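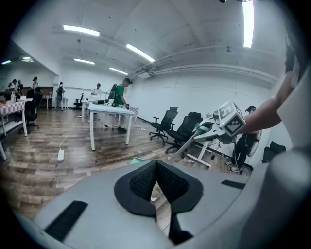 Page last changed: 24/05/2020

Marker cube slip, and the arm in Jena

Right, writing this up while I still remember the order of it, because the chat thread is a mess and half of it is me saying "hang on".

Short version for anyone skimming: the cube on top of the mint-handled gripper had turned on its mount, by four degrees, and we went on recording with it like that. Then Jena replayed one of those takes on the real arm and drove the fingers into the table. Nothing hurt except a fingertip pad and the table top, but the person at the bench had a hand on the table at the time, over on the far side, and I don't like that at all.

Long version. Jena rang just after lunch to say take 1196 had gone low. They'd run it in the simulator first, as they should, and it looked fine there, only the simulator has the table as a sort of polite suggestion and lets things pass through it. On the real one the arm came in for the pick, carried on down past where it ought to have closed, and the force limit tripped. Credit to them, the stop worked. They measured the overshoot at 14 mm, which I didn't believe until they sent me the log.

My first thought was Hadulell dropping frames again. It does that when the lights are all on and the cube faces catch the glare, and you get a pose that flips for a frame or two and then comes back. So I spent far too long hunting for flips. There weren't any! The track is lovely and smooth all the way through, it's just in the wrong place, and smooth and wrong is much harder to spot on a plot than jumpy. I must have scrolled past it several times feeling pleased with it.

Jocelyn Baluyot was the one who thought of checking the cube itself. She put the gripper in the calibration cradle, ran the Nostura check script and got the four degrees straight off. Then she took hold of the cube and twisted, gently, and it moved. The grub screw at the bottom was barely biting. Four degrees at the cube is nothing much to look at, I'd have sworn it was square, but the fingertips hang a good way below it and the error grows all the way down.

When did it slip? I'd love to know. There's a calibration from the start of the session that's fine, and then nothing until Jocelyn did hers. My own guess is that it went when somebody picked the thing up by the cube. I do it too, it's the obvious bit to grab when you're passing it across with the handle pointing at the floor, and in a busy room with several tables going and chairs in the way you hand it over however you can. I'm not having a go at anyone. The cube looks like a knob and so it gets used like one.

What I've done so far:

Marked every take from that gripper after the last good calibration as suspect. The whole batch is more than 3000 takes, so it isn't the end of the world, but I've no honest way of drawing a line inside the suspect lot yet. Jena have been asked to delete their copies and wait for the new list.

Taken the cube off, cleaned the thread and put it back with thread lock. Paint line across the joint so you can see at a glance if it's moved. Same on the other gripper, whose screw was tight, I checked.

Asked Halvorsen for the mount with two screws and a flat. They had it in the catalogue in April and I said we didn't need it. Well.

Still to do:

Calibration at the start AND the end of each session, and the recorder should refuse to close a session without the second one. I've half written this. If the two disagree by more than a degree it should say so loudly, in red.

Write a replay floor with Jena, so the arm won't go below table height plus a margin whatever the take asks for. They thought we were clipping it at our end and we thought they were. Also they've agreed no hands on the table during a first replay, full stop, and first replays at quarter speed.

See whether the suspect takes can be rescued. If the cube slipped once and then stayed put, one fixed correction might bring them all back. Jocelyn reckons it crept. I've got a plot of fingertip height at each table touch running now, and if it shows one step I'm right and if it's a slope she is. So far it's looking rather slopey.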